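When the arm kept going

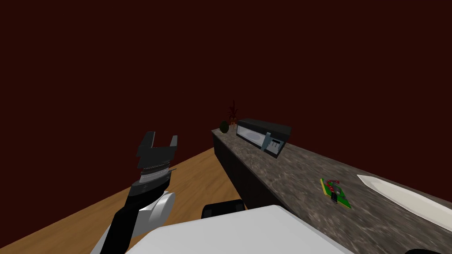 The simulated kitchen at Gistberg, with the microwave at the far end of the counter.

Maja Szulc laughs about July now, though it took her a while. Her team at Gistberg had been teaching a robot to work along a kitchen counter, all of it in simulation, and for nearly 40 runs it behaved beautifully. Then the gripper closed on thin air, reported a firm hold, and the arm carried on swinging straight through the worktop.

"I'd gone to put the kettle on," she says, "and I came back to find the elbow buried in the granite — or what we call granite, anyway — and the log cheerfully saying all was well."

The fault was a stale force reading, 2 seconds old, which the stop check trusted without looking at its age. It took six of them the better part of a fortnight to find it, and Szulc is quite open that the same check was due to go onto the real arm at Drollholm, where people stand rather close.

"That's the bit that kept me awake, you know? In there you press reset and pour your tea." The check now refuses any old reading and halts the arm, and they have put it through 224 runs so far.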